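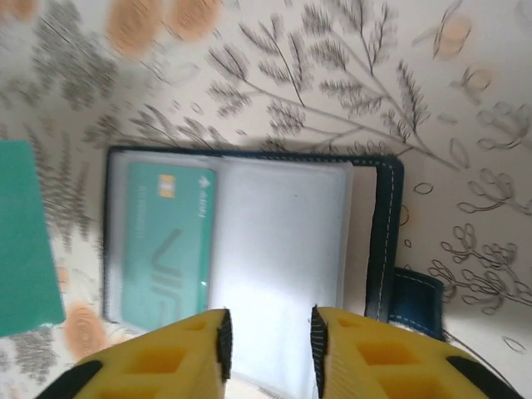 Filed under: Kids' Corner > Soccer Rules Made Easy

What Is Offside?

You're watching a soccer game. A striker zooms toward the goal, she shoots, she scores, and everybody jumps up and down! Then the assistant referee on the sideline raises a flag and the goal doesn't count. What happened?

The answer is probably offside. Grown-ups argue about it all the time, but the main idea is easy once you know where to look, and I think it's one of the best rules in the whole game.

Let's start with where you are standing. You are in an offside position if three things are true at the same time:

- You are in the other team's half of the field.
- You are closer to their goal line than the ball is.
- You are closer to their goal line than the second-to-last defender.

Why the second-to-last? Well, the goalkeeper counts as a defender too! Most of the time the goalkeeper is the last one, so the player to watch is the defender nearest to the keeper. If you are exactly level with that player, you're fine. Level is onside.

Your arms and hands don't count, by the way (you can't score with them, so it wouldn't be fair). Your head, your body and your feet all do.

When does the referee check?

Now for the part that trips up lots of people. What matters is where you are at the moment your teammate plays the ball, and it makes no difference where you are when you get it. So a fast runner can start level with the defender, wait for the pass, and then WHOOSH, be way out in front by the time the ball arrives. Totally allowed!

Imagine Mamani playing up front for Rasteseck against Orkgate. She waits beside the last Orkgate defender, number 3. Her teammate, number 8, kicks the ball forward, and right then Mamani takes off. Onside! But if she leaves even one step too early, up goes the flag.

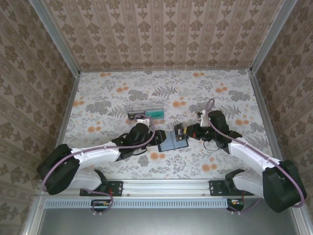
Standing in an offside position isn't against the rules all by itself, either. You only get called if you join in, maybe by touching the ball, or by blocking the goalkeeper's view, or by getting in the way of a defender who is trying to reach it. If you're far away minding your own business, play goes on.

When offside is called, the other team gets an indirect free kick. "Indirect" means somebody else has to touch the ball before a goal can count.

Three times you can't be offside

You can't be offside if the ball comes straight to you from a throw-in, a corner kick or a goal kick. Lots of fans forget about throw-ins, so you can surprise your whole family with that one!

Try it yourself

Grab some friends and a ball. One of you is the passer, one is the runner, one is the defender, one is in goal, and one gets to be the assistant with a flag (an old sock works great). The assistant has to stay in line with the defender and watch for the pass. It's much harder than it looks on TV! Swap jobs after 7 passes so everyone gets a turn with the sock.

Written by Fredy Ticona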